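Ticket 37: right hand gripper lets go of soft packages
Project: Otance (two hand-held grippers, shared workshop build)
Status: open
Opened in February

Hello all, and thank you in advance for reading this, as I know I go on a bit. I've been building a pair of hand-held grippers at the Lonow workshop for a good part of the winter, and they are very nearly where I want them. The left one behaves beautifully. The right one is fine on anything stiff, but as soon as I give it something that crinkles it closes, holds for a moment, and then slowly opens again on its own while my finger is still on the trigger.

Both run the Detden firmware, version 39, and both get their power from the same supply under the bench. The trigger reading looks steady on the laptop the whole time, so I don't believe my finger is easing off (I did wonder, and I had a friend squeeze it too, with the same result).

What I have tried so far:

Swapped the cables left for right. The trouble stayed with the right gripper.
Cleaned the finger pads with a damp cloth and let them dry overnight. No change.
Ran the closing calibration again, 6 times in a row, with the fingers empty. It passes every time, which is a little maddening.
Raised the grip limit by 2 steps. It holds longer, and then opens just the same.

My usual test is to pinch a snack bag by the corner and lift that end a little, with the cup standing in its white holder next to it for comparison. The cup I can do all afternoon – it's the bag that beats me.

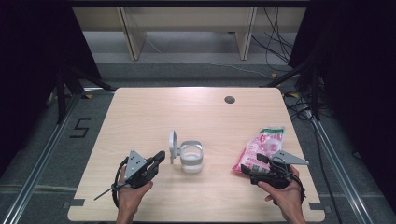
Lumbantobing replied: I had the same slow opening on my own pair last year, and on mine it came from the calibration and not the motor. If you calibrate with the fingers empty, the firmware learns where "closed" is with nothing in between. A thin corner of plastic stops the fingers just short of that point, the controller thinks it has stalled, and after a moment it backs off to protect itself. Your cup is thick enough to count as a proper object, so it never gets into that state. Try calibrating with a folded piece of card between the pads, and look for the stall timeout in the settings file while you're in there. Mine was set differently on the two sides and I'd forgotten I had ever touched it.

Well, that gave me something to do this evening, thank you! I opened both settings files side by side and the stall timeout on the right is indeed much shorter than on the left. I must have changed it when I was bench testing the motor and never put it back. I've copied the left value over and done the calibration again with a bit of cereal box folded once.

First results at 9 p.m.: the right gripper held the corner of a bag for as long as I cared to stand there. The motor does get warmer than I would like after a long hold, so I'm leaving this ticket open until I've given it a full session. I've put the grip limit back where it was in the meantime – one change at a time from now on.

Still to do: log the motor temperature on both sides, and write the card trick into the setup notes.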